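Courses > Care of Paper > Unit 2 > Handout: Frames and What They're Said to Do

September
Renato Daza

Read this before class and bring something on paper that you wouldn't mind seeing handled. A concert poster is fine. Please leave the family marriage certificate at home.

Last time we ended on whether framing protects a print. The short version of my view is that a frame protects paper from hands, dust and spilled coffee, and that most other claims need a second look. Some of them hold up. A good many come from the people who sell the frame.

Light

Light damage adds up and does not reverse. A poster that spends a bright summer on a south wall doesn't recover by spending the winter in a drawer. Everyone in the trade agrees on this, and then the trade sells you a sheet of glazing as if the matter were settled.

UV-filtering glazing does filter UV. Visible light fades dyes too, and clear glazing lets visible light through by design, or you would have nothing to look at. So when the Nesturix leaflet says its acrylic "stops fading," ask what was tested, under what lamp, for how long, and compared with what. I wrote to them with those questions. The answer was a second copy of the leaflet.

Cheap poster inks vary a great deal. Reds and yellows often go first, leaving the bluish look you know from old shop windows. I would not guess the life of any ink from the look of a fresh print, and I'd be wary of anyone who did.

Backing and mats

"Acid-free" tells you about the board on the day it was made. It doesn't tell you what the board will be like after years of pressing against a poor-quality sheet. Buffered boards contain an alkaline filler, usually calcium carbonate, which takes up acid as it forms. That is useful for most paper and may be a bad choice for some photographs, so the word "archival" on a package doesn't let you off reading the rest of it.

The mat has one job that I fully believe in: it keeps the paper off the glazing. Paper pressed to glass can stick, and any moisture that condenses on the inside has nowhere to go except into the sheet.

Creases

Students always ask whether a frame will flatten a creased poster. Yareli Tlapale and Uriel Tlapale both put the question to me in the same week, about the same poster, hoping for different answers. A crease is broken or bent fiber. Pressure alone may make it less obvious for a while, and then the weather turns damp and back it comes. Proper flattening uses controlled humidity followed by slow drying under weight, and it should be tried first on something worthless. Inks can bleed and coatings can go tacky. Don't use a steam iron, whatever you've seen online.

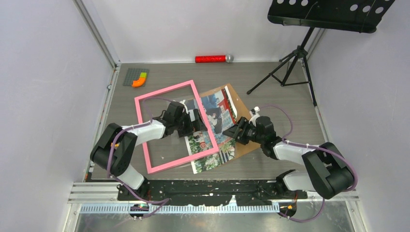 Pink square frame, tilted, on a crumpled printed poster.

What you should be able to say, looking at any sheet in poor shape, is which part of the trouble a frame would deal with and which part it would merely put behind glass. If the honest answer is "none of it," then flatten first or store it flat, and spend the frame money elsewhere.

The Flustville survey

You will see this cited in sales material, so we may as well take it apart. The library in Flustville looked over its poster collection and reported that framed posters were in better condition than unframed ones. I have no reason to doubt the condition reports. What they show is another matter.

The library had about 300 posters. Of these, 31 were framed. Which ones? According to Araceli Salinas, who wrote up the results, they were the ones past directors liked well enough to pay for. They were probably the better copies to begin with. They also hung in the reading room, which is air-conditioned, while the rest were rolled up in a basement store. So we have at least two differences besides the frame, and nobody recorded the condition of anything before framing. Salinas says all of this plainly in her notes. The brochures that quote her leave it out.

Only 9 of the framed sheets were taken out of their frames to be checked. The others were judged through the glass, where you can't see the back, the hinges or the edges under the mat. Those are the places I'd look first.

Sprays

Talosix is sold as a deacidifying spray for home use. Deacidification is a real treatment with a long record. My trouble is with the instructions, which tell you to spray until the sheet is "evenly coated" and never mention testing the inks. They don't mention color shift either. Until I see results on old poster stock I'm keeping it out of our room.

Mounting

Dry mounting bonds the whole sheet to a board with heat-set adhesive. It looks wonderfully flat and is very hard to undo. The Yordanov shop calls its version "fully reversible." Eliseo Cortés, who taught this unit before me, took them up on it with a spare print, and the print came away with a good deal of its back missing. One print proves little. Still, the burden is on the shop.

For ordinary work use two hinges of thin Japanese paper along the top edge, with wheat starch paste, and let the sheet hang. It will ripple slightly as the air changes. Leave it alone.

For next class

Find one advertisement for a framing or paper-care product. Underline every claim that could be checked. Beside each one write what you'd have to measure, and over what length of time. Half a page is plenty. Then read the section on humidity in the course reader, including the footnotes, where the author takes back some of what the main text says.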